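Feb 16, 2026
Posted by Beathag Geddes

Went back to robotics club for the spring term. I said in December I'd give it one more go before deciding whether it's teaching anyone anything. Thread, as usual, and as usual I'm the grump in it.

The task this term is plates into a dish rack. Two arms, three plates, one rack. Our team is called Grusine, the other team is Fawzy, and no, I didn't pick either name. Each team gets the bench for 48 minutes at a time and then has to hand over, even if you've only just got the thing behaving.

My complaint from last term still stands. We were told the club had reached 95 per cent on "tabletop tidying". I asked 95 per cent of what. It took two weeks to get an answer, and the answer was that a run where a person nudged the object back into place still went down as a success.

So this term I asked for one rule. If a hand touches anything after the start, the run is a fail. You'd think I'd asked them to do it blindfolded. 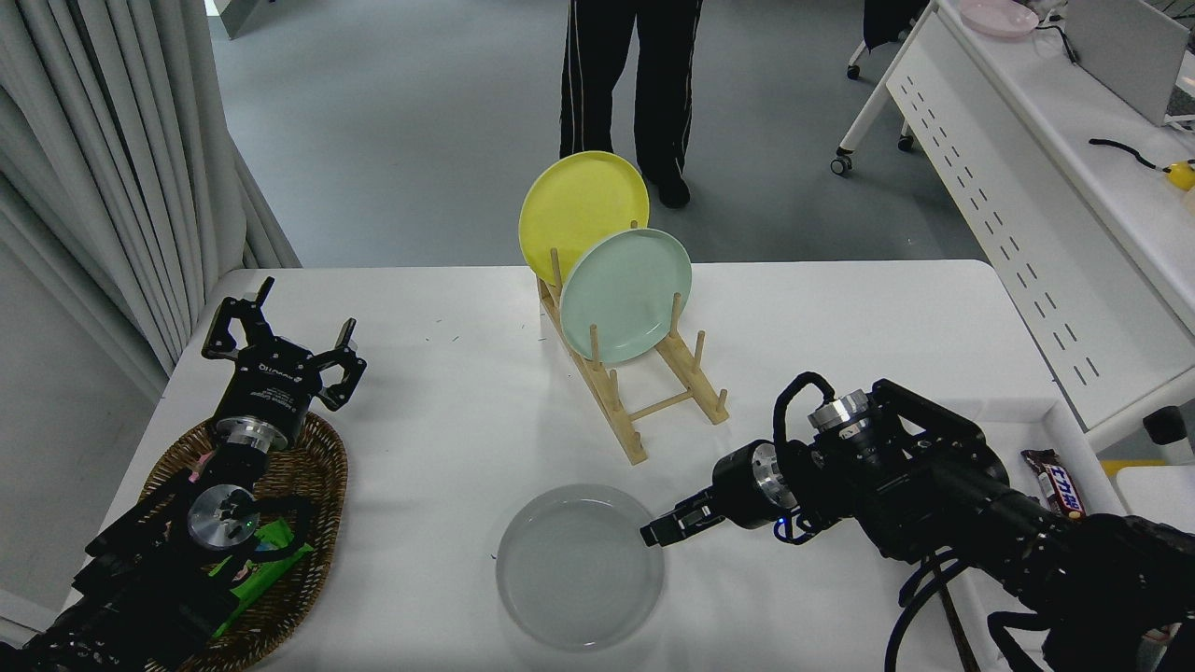
Fermín Urrutia replied within a minute to say that the nudges are how you learn where it goes wrong, and that if every touched run is thrown in the bin we'll have a tiny pile of clean data and a lot of cross students.

Fair point, and I told him so. I don't want them in the bin. I want them in a separate column. Keep every nudge, write down what was nudged and when, and then don't add it to the number that goes on the poster.

He says a separate column is more work for whoever is on the laptop. Yes. It's a spreadsheet, Fermín.

Anyway, the plates. Standing up in a rack is a nicer problem than I gave it credit for. Flat on the table, a plate has almost nothing to get hold of except the rim, and the fingers have to come in low without shoving it away. Then you have to turn it on its edge, and then find a gap between two pegs that's not much wider than the plate is thick.

Most of our failures are in that last bit. The plate goes in a touch crooked, sits on top of a peg and looks fine until the gripper opens.

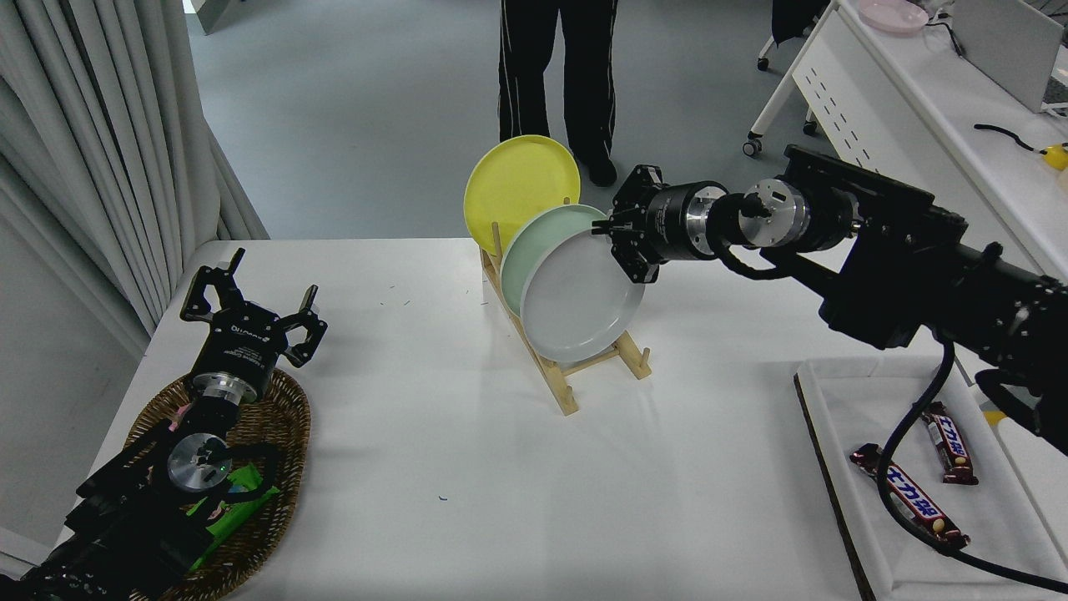
My other worry is that we always put the rack in more or less the same place. If it's always there, how would we know the arm is looking at it at all? It could be playing back a movement it has learned by heart. I'd like somebody to turn the rack round, or slide it towards the curtain, and see what the score does then.

I raised this at the bench and got told it's on the list for "phase two". There was a phase two last term as well. I never met it.

The write-up template also wants a line on "real world use". Last year's group wrote that their robot could help in care homes. It had moved a sponge. I'm putting "could put away a plate, if you have about as many plates as we do and aren't in a hurry" and we'll see if it gets through.

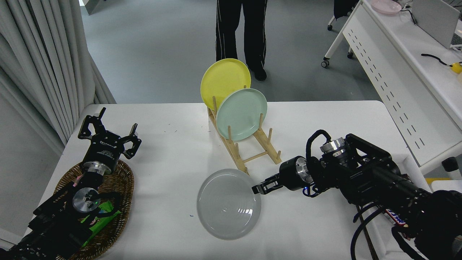 Yellow and green in the rack, grey one still on the table.

Now the shopping. There's a box of Deton grippers in the cupboard from the year before last, and now there's talk of applying for 3000 to get the Hokance ones with sensors in the fingertips. I've got nothing against sensors. I would like us to know what our present failures are made of before we spend that sort of money on curing them.

If most of them are the plate landing on a peg, maybe a fingertip that can feel it would help. If most of them are the arm going to the wrong gap, it won't help one bit. At the moment we can't say which, and see above re: the spreadsheet.

Grusine does have its own log now. We're at 52 runs under the no-hands rule. I'm not posting the success rate until the other team has logged theirs the same way, otherwise all that happens is we look worse than them for being strict.

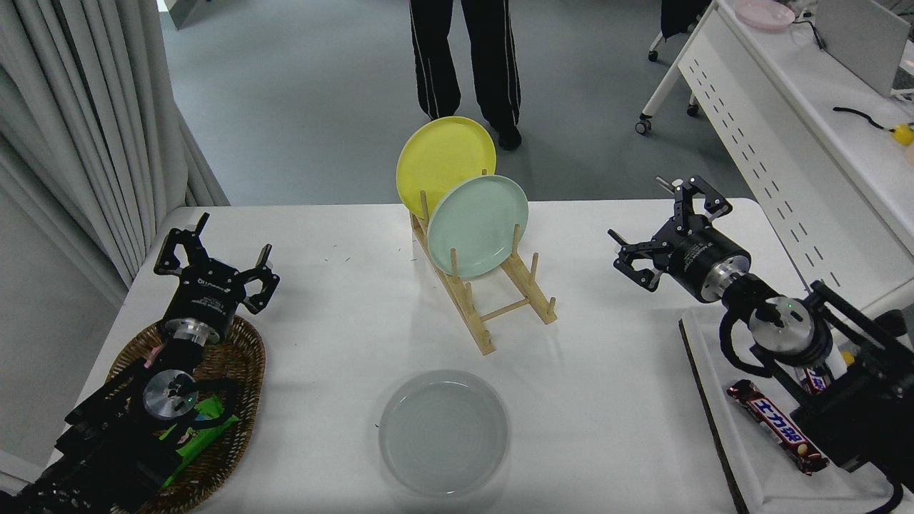
Both grippers open, one plate left to rack.

Small thing in the club's favour. One of the first years asked me what counts as "in the rack". Does it have to be in a slot, or just not on the table? We argued it out for most of a session and wrote down a definition – fully between the pegs, gripper open, still upright when you've counted to ten. That was the best bit of teaching I've seen there and it didn't need any power.

So I'm staying till the end of term. Still not convinced by the poster. Fermín has agreed to try the extra column for a fortnight and says he'll call it the Geddes column, which I think is meant as an insult.

More when the rack gets moved.

Recent posts
What does "autonomous" mean on a club poster?
Notes from the December demo evening
Cable ties, and where they all go
Fawzy v Grusine: rules as agreed so far
Reading list for people who don't like reading papers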